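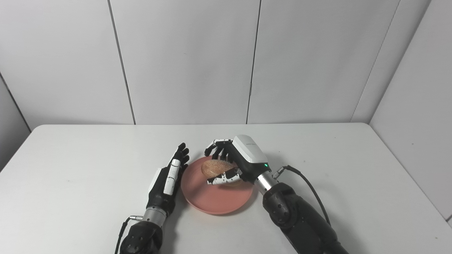
Slide 2. Table service, bread course: roll and side plate

Start with the plate. Round, shallow, narrow raised rim, salmon pink. On a white tabletop the color does most of the work: guests find the plate without looking for it. We ran white on white at Zellutthorpe until October and had rolls set down on the bare table.

One roll per plate. Oval, golden crust, domed top. The Daltetti order sheet lists it as item 2081. Do not quote the price, it has changed.

Placement: the roll goes inside the rim, slightly off center. Off center leaves room for butter. Pause for questions on butter. The answer is on slide 5.

Slide 3. Clearing and resetting

Plate to the left, roll to the right, open table between them. At Lumbao the two were reset as a pair and crumbs traveled with the plate. Separate first, wipe the middle, then rebuild the setting.

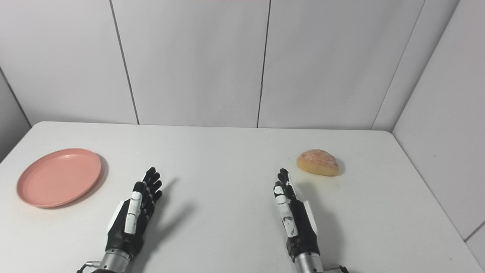
The left side is the fixed position. Set the plate there and measure everything else from its rim. The roll is the last item back on the plate and the first item off.

Numbers for this slide: over 400 settings logged at Sturkar, 80 with the roll returned to the wrong side. Read both figures slowly. The full log is form 3476 in the handout.

Matte tops show crumbs less than gloss but hold specks at the far edge. Wipe toward the near edge, one pass, dry cloth second.

Slide 4. Cloth or no cloth

Skip if running late. Go to butter.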